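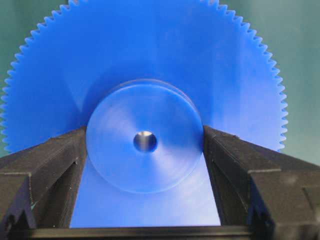 Section 7. Fitting the large blue gear

Applies to Cedmont gear sets. Switch off the drive before you start.

1. Wipe the shaft with a dry cloth.
2. Check the teeth all the way around. Do not fit a gear with a chipped tooth.
3. Hold the gear by its hub and line up the bore with the shaft.
4. Slide it on until it stops. Do not use a hammer.
5. Turn the gear by hand through 2 full turns.

Caution: Keep solvents away from the plastic.

Note: Inspect the teeth every 2,000 hours. The replacement gear is part 765.
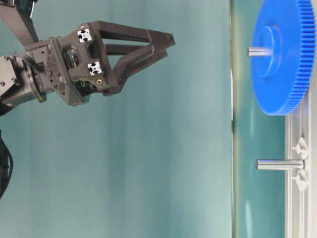

Does the gear need grease?
A thin film on the shaft is enough. Leave the teeth dry.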